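We use cookies to keep this site working and to measure traffic. By continuing to browse you accept our cookie policy. Accept | Manage preferences

4. Setting Up and Recording with the Dastbridge Hand-Held Grippers

This section covers the set-up of a two-hand recording session, from marker check to export. It applies to Dastbridge kit revision C with the Trulen recorder, version 2 or later. Read Section 3 (Charging and Storage) first if the kit has been out of use for more than a month.

The method records gripper motion directly from the operator's hands. No robot is needed during recording. The pose of each gripper is estimated from the printed markers on its cube, as seen by the head camera, and is later mapped to the arm by the Nundetti retargeting step (Section 6). Errors in the marker stage are carried through to the arm, so most of the checks below concern the markers.

4.1 Before You Start

You will need:

- left gripper and right gripper, each with its marker cube fitted
- head camera and strap
- recorder unit with both gripper cables
- calibration board
- hex key from the lid pocket of the case

CAUTION: The gripper fingers close with enough force to pinch skin. Keep the free hand clear of the finger opening when you test the trigger.

CAUTION: Do not lift or carry a gripper by its marker cube. The cube mount is a light friction fit held by one screw, and a shift too small to see will change the pose offset.

4.2 Checking the Marker Cubes

1. Wipe each cube face with a dry lint-free cloth. Do not use alcohol. It softens the print layer.
2. Look at each face under room light. Replace the cube if a black square is scratched through or if a corner of the print has lifted.
3. Confirm that the cube with the L stamp is on the left gripper. The two cubes use different marker IDs, and the recorder does not detect a swap.
4. Try to turn the cube by hand. If it moves, tighten the mount screw a quarter turn and repeat the calibration in 4.4.

Note: Cubes from revision B fit the revision C mount but sit slightly lower. Do not mix them. Recordings made with a mixed set cannot be corrected afterward.

4.3 Fitting the Head Camera

1. Put on the strap and tighten the rear dial until the camera does not shift when you nod.
2. Tilt the camera down until both grippers are in view with your elbows bent and held near the ribs.
3. Raise both grippers to shoulder height. They should stay in view. If they leave the top of the preview, raise the tilt by one notch.
4. Lock the tilt lever.

The strap stretches during use. Check the dial after every battery change.

4.4 Calibration

Calibrate at the start of each session, after any cube is touched or tightened, and after a fall.

1. Place the calibration board flat on a table at waist height.
2. On the recorder, select Tools, then Calibrate.
3. Stand so that the whole board is visible in the preview.
4. Touch the closed fingertips of the left gripper to the first target on the board. Hold still until the recorder beeps twice.
5. Continue through the remaining targets in the order shown on the recorder.
6. Repeat steps 4 and 5 with the right gripper.
7. Read the residual for each gripper. Accept a value under 0.5 mm. If the value is higher, repeat once. If it is still higher, replace the cube.

The calibration is stored under the session name. It is not carried over when a new session is created, even if the recorder has not been switched off.

4.5 Choosing and Preparing the Space

The grippers may be used in any ordinary room. Marker tracking depends more on light than on the amount of furniture present.

- Avoid direct sun on the work area. A bright patch on a cube face hides the pattern.
- Polished floors can reflect overhead fixtures. Reflections do not harm tracking unless they lie directly behind a cube for more than a few frames. If the recorder logs repeated dropouts in one area, turn off the nearest fixture or approach the task from another side.
- Strongly patterned fabric is acceptable. The detector rejects patterns that do not decode to a valid ID.
- Route power cables along the wall where possible. The operator's attention is on the task, and a loose cable is a trip hazard.

CAUTION: Walk the full path of the task once without the grippers before recording.

4.6 Recording

1. Connect the gripper cables to the recorder. Leave enough slack for both arms to reach fully forward.
2. Create a session and enter the task name. Use the name exactly as it appears on the task sheet. The export tool treats "clear sofa" and "sofa clear" as two tasks.
3. Stand at the start position with both grippers open and both cubes visible.
4. Press and hold the trigger on the right gripper for two seconds. One long beep marks the start of the episode.
5. Keep still for one second.
6. Perform the task at about half of normal speed.
7. Return to the start position, open both grippers, and hold the right trigger again to stop.

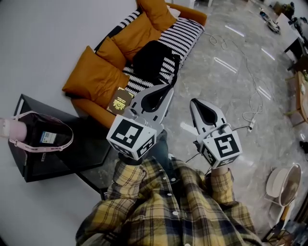
Keep the wrists turned so that at least one face of each cube points toward the camera. A single visible face is enough to solve for pose, but two faces give a steadier result, particularly in rotation about the long axis of the gripper. When the hand itself covers a face, turn the forearm outward slightly. Do not change the grip during an episode.

If a cube is lost for less than half a second, the recorder fills the gap from the inertial sensor in the handle. Longer gaps are flagged in the log and the episode is marked amber. Three or more flagged gaps mark it red.

Note: Discard red episodes on the spot and record them again. Repair in post-processing was tested in February on a set of 488 episodes. Of these, 69 had been marked red, and 21 of the red episodes could be brought within tolerance. The time spent on repair was greater than the time needed to record again. The procedure is described by Saqib Mengal in the method notes, Appendix D, and is not supported in the export tool.

4.7 Ending the Session

1. Stop the last episode and wait for the recorder light to turn steady green.
2. Select Session, then Close. Do not unplug the gripper cables before the session is closed.
3. Check the episode count against the task sheet.
4. Export to the project drive. A full session takes almost 39 minutes over the wired connection. Wireless export is disabled by default.
5. Refit the cube covers and return the grippers to the case with the fingers open. Closed storage leaves a set in the finger pads.

4.8 Faults During Recording

Short beep every second: one cube has not been seen for five seconds. Bring both grippers back into view.

Two-tone beep: gripper cable disconnected. The episode is lost. Reseat the plug and start again.

Finger width reads zero with the gripper open: the width sensor has not been homed. Close and open the gripper fully, three times.

Pose jumps when the gripper is held still: check the cube screw, then recalibrate. If the jumps remain, check for a second cube in view, including spares left on a table.

Recorder will not accept a Kaufmann battery adapter: update the recorder firmware as described in Section 8.2.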